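2022-05-18 / bench book, cell planning

Second cell. Trying to get the order list into some kind of shape before Kanyarat Suwannarat wants numbers. Writing it here first, spreadsheet later.

Where we stand: cell 1 runs most of the day now, everybody wants time on it. Booking sheet full through the end of next week. If we get the second cell approved in this round the parts could be in by September, if not we're sharing until whenever the next round is.

Question she asked me yesterday in the hallway: copy cell 1 exactly, or fix things? My answer then was "copy". Less sure today. Went through it bolt by bolt this morning while the arms were on the block task and made notes.

Keep as is:
- two arms side by side on the front rail, black plates. Reach is fine, grippers meet over the middle of the floor with no trouble
- aluminum extrusion, same profile. We have offcuts in the rack, check lengths before ordering any more (did not check)
- marble print floor
- hook rack on the back crossbar. Cheap, want the same one

Change / think about:
- boards at the front, below the arms. Wires too exposed for my taste. Want a cover or a shallow box, Avberg has something in their catalog, look up the part
- cables on the arms. They loop up high at the wrists. Longer sleeve? More clips? Ask Thongdee for a price on clips in a bag instead of singles
- floor scratches. See wrist view, lots of fine ones going every which way. Order a spare floor sheet with the cell, not after
- glare on the floor, a bright spot right next to the blocks in the wrist picture. Diffuser panel needs to go in the lighting line. Currently the lighting line says "lamp" and nothing else, not great 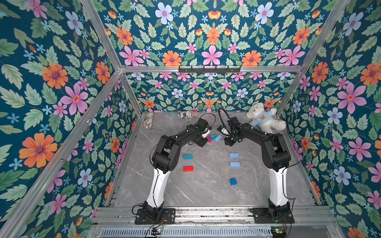
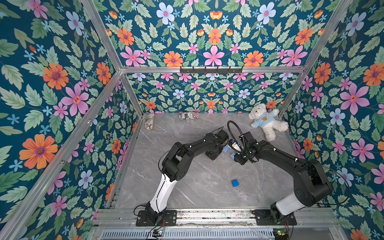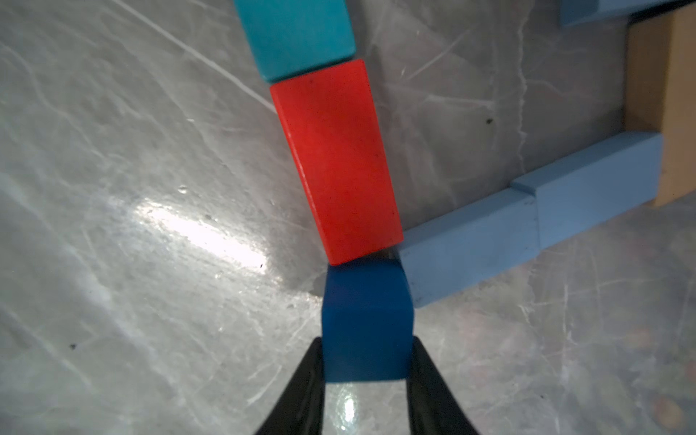
Cell 1, block task. First two from the fixed camera, last one from a wrist camera.

Money side.

Skulstead quote is in for the frame kit, cut to length. Lead time 6 weeks. They want the drawing signed off before they hold the price. Drawing is still the old one with the wrong corner brackets on it, MUST fix before sending. Who has the current file?? Not on the share.

Unisetti for the arms again. No quote yet, called twice, left a mesage. Ask for 2 arms plus one spare gripper, fingers as a separate line so we can reorder without going through the whole arm quote again. Also ask what the warrenty does if we swap fingers ourselves. Last time the answer depended on who picked up the phone.

Wallpaper: flower pattern or something else? I'd put a different one in cell 2. Same pattern in both and we learn nothing about backgrounds. Plain on one side, maybe. Either way it's a rounding error in the budget, 195 covers wall covering, the spare floor sheet and tape. Don't let anybody spend a meeting on it.

Props. Foam blocks, second set, same colors. I'd like more of the light blue ones, they are the ones that get used in rows. Bear can stay with cell 1, get some other soft thing for cell 2. Something cylindrical with a printed label, pantry will do, not ordering that. Put props under consumables or they'll ask for asset tags.

Cameras. The real argument. Fixed one plus wrist cameras is what we have. I'd add one more fixed view from the side, when the grippers come together over the blocks the fixed camera can't tell me what the fingers are doing. KS says processing can't keep up with what we already record. Probably right. Compromise: buy the mount and the bracket now, camera later. Mount is nothing.

Bench space. Measured the spot by the window, frame fits but the door to the parts closet only opens halfway. Other option is the far wall, needs a power drop, facilities quotes 5 working days for that once the ticket is in. Ticket not in. Prefer far wall anyway, window would make the glare thing worse.

To do before the Friday call
- chase Unisetti (again)
- find current drawing, fix brackets, send to Skulstead
- measure offcuts
- facilities ticket for far wall
- Avberg part number for board cover
- split sheet into must have / can wait. Right now everything is must have, she will send it straight back

Added after lunch: KS okay with a different wall pattern, not okay with the extra gripper unless it comes out of repairs. Fine, moved it to repairs. Asked her about the camera mount too, she said write it down and she'll look. Written down.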